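What Our Grandparents Ate in Winter: Keeping Food in Taltthorpe Before the Refrigerator
Project report, local history elective 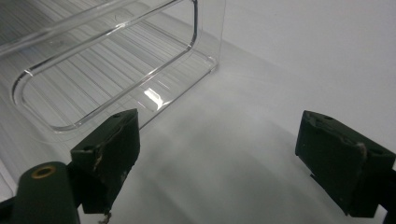

My project began with a jar of sour turnip in my grandmother's cellar, which she has always called Wernska and which I had always politely refused to eat. When our class was asked to find something in Taltthorpe that was slowly being forgotten, I thought of that jar right away, and of how little I knew about what was in it. At home we keep leftovers in the sort of clear plastic bin with rounded corners and fine ridges along the bottom, and I had never wondered what people did before such things could be bought for next to nothing. They used stoneware crocks, it seems, and barrels, and boxes of damp sand, and a great deal of patience!

I spent most of February talking to older people in town. I had planned on six interviews and ended up with 11, as everybody I visited sent me on to a cousin or a neighbor (and usually sent me on with something to eat as well). The longest talk was with Urs Hämmerli, who grew up on the Ruchti farm above the river and remembers his mother filling the crocks every fall. She cut the turnips by hand, layered them with salt, and weighted them down with a flat stone that was used for nothing else. "You could smell the cellar from the road," he told me, and he sounded very pleased about it.

Carrots and beets were kept in sand. Apples went up to the attic on straw, well away from the potatoes. Cabbages were hung upside down by their roots, a thing I would dearly love to have seen. The Ruchti household put away up to 60 cabbages in a good year, for a family of eight and whoever was helping with the hay.

I also went through the old account book of the Sotilari store, which the town library lets you read at the big table by the window if you wash your hands first. One winter the store sold 379 pounds of salt. I would have liked to compare that with other winters, but several pages are stuck together and the librarian did not want me to try separating them.

If I did this again, I would start in the fall, when I could have helped someone fill a crock and learned the cutting properly. I would also record the interviews, as my handwriting gets worse the more interested I am. My grandmother has promised me her stone and her recipe, and I have now tasted the Wernska. It is very sour, and I had a second helping.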